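Search this notebook Go

Gretine bench notes -- left gripper not closing in sim
23/02/2022

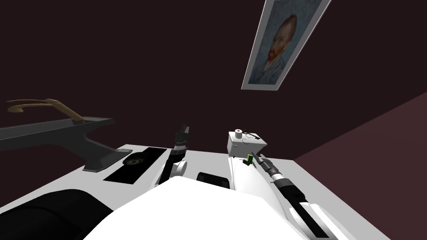 Third session on the Manole fault. Short version: the left gripper ignores the close command when it arrives while the arm is still settling. The right one takes it every time. Same gripper model settings on both, or so I thought.

Setup is the usual white table in the dark room, nothing moved from the saved layout. Ran 100 episodes overnight on the Clellard build. The left side failed to close in 6 of them. No error in the log and no warning, the arm just carries on to the next waypoint with the fingers open. The task script then reports the grasp as done, and that bothers me more than the fault does. If this got onto the real arms we would be swinging an open hand over the table with the program believing it was holding something.

Looked at one bad episode step by step. Close command goes out at step 1,212. Joint velocities on the left wrist are still above the settle limit at that point. The controller puts the command in a one-slot buffer, and at the next tick the hold-position message overwrites it. By step 1,662 the episode has ended and the finger target has never changed from open.

Why only the left: its settle limit is tighter. Somebody (could have been me, in the cleanup earlier in February) copied the limits from the old Ovotura config and only the left arm block got pasted. The right arm is still on the default, so it is nearly always counted as settled before the command shows up. It has the same bug and is getting away with it.

Tried so far:
- Matched the left limit to the right. Fault gone in a short run. I don't count this as a fix.
- Put the left limit back and added a delay before close. Works, slows everything down, took it out again.
- Two-slot buffer. Hold and close both get through, but the order is wrong one time in a while and the fingers close early. Worse.

Next: give the gripper its own channel so arm messages can't touch it. Also make the script read finger position back before it reports a grasp -- this should go in whatever else we do.

Please don't load the Clellard build on the hardware until the readback is in. I've left the bad episodes in the Gretine folder with their seeds, don't clear them out yet.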